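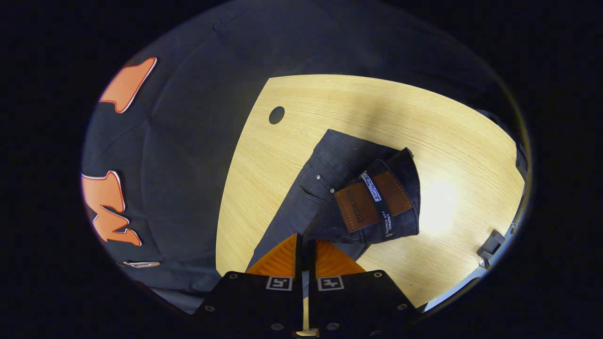
Shirley Penner told us in her interview that the free gallery walk in Cedport drew people who had never planned to look at art, and that most of them stayed for the music and the food first. Her view was shared by many of the 484 visitors who filled in our survey.

4.2 Reasons for attending

The walk is run by Beston, a nonprofit group, and takes place each June in the old warehouse district. Respondents could name up to three reasons for coming. Live music was chosen most often, followed by meeting friends. Seeing a particular artist came last — even among people who lived within walking distance of a gallery. Of those surveyed, 300 said they had entered at least two galleries during the evening.

Gallery owners gave a mixed account. Teun Geerts reported steady foot traffic until closing but few sales, and he did not expect this to change. Others put more weight on return visits in later months, which our survey did not measure. Figure 2 is the only figure in this section. Responses by age group are given in the appendix.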